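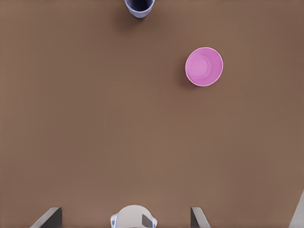

Caderno da bancada virtual — 09/06/2026

Retomo a comparação das duas pinças no simulador, porque na semana passada deixei isto a meio e o Emmanuel já me perguntou três vezes se a Sarard vai ou não ficar no braço. Ainda não sei responder! Mas hoje avancei bastante e quero deixar tudo escrito antes que me esqueça dos pormenores.

Tarefa de sempre: pegar na taça cor-de-rosa, levá-la até perto do copo lilás, pousar, abrir, recuar. Mesma mesa castanha lisa, mesma luz, câmara no punho. Corri 30 tentativas com a Sarard e outras 30 com a Folora, sempre com o mesmo controlador e as mesmas sementes (desta vez confirmei as sementes, Elisa, podes parar de rir).

A Folora falhou 8. Quase todas na aproximação: um dedo toca no bordo da taça antes de o outro lá chegar, a taça roda um bocadinho, foge, e o controlador continua a fechar como se nada fosse. Vi os vídeos todos em câmara lenta e o padrão é muito claro, acontece quando a taça está bem para a direita e o punho tem de rodar mais do que gosta. A Sarard falhou 2, o que é óptimo, só que uma delas foi feia — pegou na taça, levantou, e deixou-a cair em cheio em cima do copo. Fiquei a olhar para aquilo um bom bocado. Acho que é o atrito dos dedos, que está com o valor que veio no modelo e que ninguém aqui mediu.

Nota sobre o atrito: experimentei baixar o coeficiente nas duas pinças só para ver, e a Sarard piora logo, muito mais depressa do que a outra. Ou seja, parte da vantagem pode ser do ficheiro e não da pinça. Preciso de um valor medido com os dedos verdadeiros. O Emmanuel ficou de fazer o ensaio do plano inclinado, com os dois pares de dedos e uma taça de plástico parecida.

Câmara. Com a pinça aberta os dedos entram na imagem pelos cantos de baixo e o corpo do punho fica no meio, a comer uma fatia do que interessa. Para a aproximação não faz mal, a mesa vê-se bem e a taça aparece inteira. O copo é que me irrita: na pose inicial fica cortado em cima, o detector dá-lhe uma confiança baixíssima e às vezes nem o encontra. Inclinei a câmara um pouco para a frente e melhorou, mas depois perdi a ponta dos dedos, que me faz falta para o fecho. Voltei à inclinação antiga. A Elisa sugere deixar a câmara quieta e mudar a pose inicial, recuando o braço antes da primeira detecção. É mais simples e devia ter-me lembrado disso em fevereiro, quando andámos às voltas com o mesmo problema na outra mesa.

As sombras também contam, já agora. Caem para a esquerda e são suaves, e mesmo assim o segmentador do Jitby colou a sombra à taça nalgumas tentativas e o centro estimado veio desviado para esse lado. Com a Sarard o erro cabe na abertura dos dedos, com a Folora nem sempre. Desliguei as sombras para confirmar e o desvio desapareceu. Voltei a ligá-las, claro, que na bancada a sério também as vamos ter.

Controlador: passei do fecho por posição para o fecho por força a meio da tarde, só na Folora. Corri poucas tentativas e não as ponho na conta, mas gostei muito do que vi! A taça já não salta quando o primeiro dedo toca. O que fica esquisito é a abertura, os dedos tremem antes de largar. Deve ser ganho a mais, amanhã mexo nisso com calma.

O registo completo está na pasta do projecto Từ, a corrida da queda é a 1896. Vejam essa com o gráfico de força ao lado, há um degrau pequenino mesmo antes de a taça escorregar e gostava de uma segunda opinião.

Por fazer:
— atrito medido nos dois pares de dedos (Emmanuel)
— pose inicial recuada, sem tocar na câmara
— repetir a Folora com fecho por força, série completa
— fazer o mesmo na Sarard, senão a comparação não vale nada
— baixar o ganho na abertura
— perguntar à Elisa se o modelo da taça tem a massa certa, parece-me leve de mais

Deixei a série da pose recuada a correr durante a noite, na máquina do fundo. Por favor não a reiniciem.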